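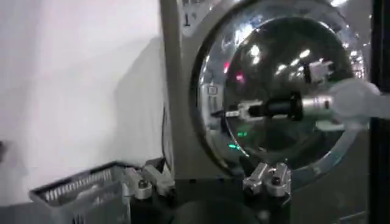

I have been trying out grippers on laundry tasks since July, and the door has taken up more of that time than the clothes have. I thought the latch would be the hard part. Mostly it's the glass. It's dark, it's curved, it picks up bright spots from the overhead lights, and with the chrome ring around it the wrist camera gets a lot of shine and very little edge. The red light near the top smears across the surface and the two green ones show up lower down. A person ignores all of that. The depth estimate does not, and it puts the door a few centimeters too far back or fills it with holes.

I have two grippers to compare. One is the Zevano, with long fingers and a wide opening. The other is the Peeters, which is shorter and stiffer and closes harder. Both run off the same Naner controller, so I can swap hands without touching much of the code. The swap itself takes me 16 minutes if I have the right hex key and a good deal longer if I have to go looking for it.

I'll start with the Zevano. Long fingers sound right for reaching into a drum, and they are. The palm stays clear of the rim while the tips are already down in the clothes, and I can sweep along the bottom without the wrist getting anywhere near the seal. What I don't like is the flex. Pull on a bath towel with a fold caught under something else and the tips spread apart and let go. I raised the grip force in three steps and the last one made no difference to the towels, though it did make the motor warmer than I want it. Socks and T-shirts are fine. Jeans are fine if it catches a waistband and poor if it catches a leg.

The Peeters holds anything it gets. I have not had a towel slip out of it once it had a proper pinch. The trouble is getting there. The body is wide, and to get the tips to the back of the drum the whole wrist has to go through the opening. That leaves very little room to tilt. I had it touch the rim several times in the first week, always on the way out and always when carrying something bulky. Now I make it back straight out before it's allowed to turn, and that fixed most of it. It also made every cycle slower.

For pulling the door open, the Peeters wins without much argument. It gets a fingertip behind the edge and the door comes. With the Zevano I had to come in at an angle and pull slowly, and a couple of times the fingers bent enough to ride up and off. I tried rubber tape on the tips. It helped for a day and then the tape rolled.

Now the cameras. I wanted to run everything from the wrist camera because it's the one view that's always pointed at the work. Outside the machine it's good. Inside the drum it gets dark fast, and once there's a sheet in the hand there is nothing to see except sheet. Wilma Baert, who I share the lab with, suggested locking the exposure before the hand goes in, and I wish I had asked her sooner. With auto exposure on, the picture would settle on the bright panel, go nearly black at the opening, and take a second or so to recover. With it locked, the outside is blown out but I don't need the outside by then.

For the glass I gave up on depth. I look for the chrome ring in the color image, fit an ellipse to it, and work out the door angle from the shape. It's old-fashioned and it works better than anything else I tried. The reflections break the ring up into pieces, but there's usually enough of it left to fit. Moving the hand a little and taking a second look gets rid of most of the bad fits. A reflection slides when you move, and the ring stays where it should.

I did one longer comparison after all the fixes: 40 unloading attempts with each gripper, the same mixed load, into the same basket. I stopped an attempt if I had to step in for any reason. The Zevano needed me on eight of them, nearly all dropped towels. The Peeters did a bit better on that count but took longer each time, and two of its failures were worse, with the wrist pressed against the rim until the controller cut out. I would take a dropped towel over that.

A few words on the Naner, as Joris Van Hecke asked me by email. The force limits are easy to set and they do trip when they should. The log viewer is bad. It shows the time of a trip but not which joint caused it, and you have to export the whole file to find out. There's a setting for smoothing the gripper position that is on by default – turn it off. It hides slips.

Where I've ended up for now is the Zevano for the unloading and a small hook on one finger for the door. Hilde Bakker cut the hook for me from scrap and it's a little too long, so it catches on sleeves. A shorter one is next. I also want to try the Peeters with narrower finger mounts, if I can find any that fit the bolt pattern, and I still have a box of fabric wrist covers to go through. The thin ones ride up toward the elbow after an hour or so and the thick ones limit the last joint.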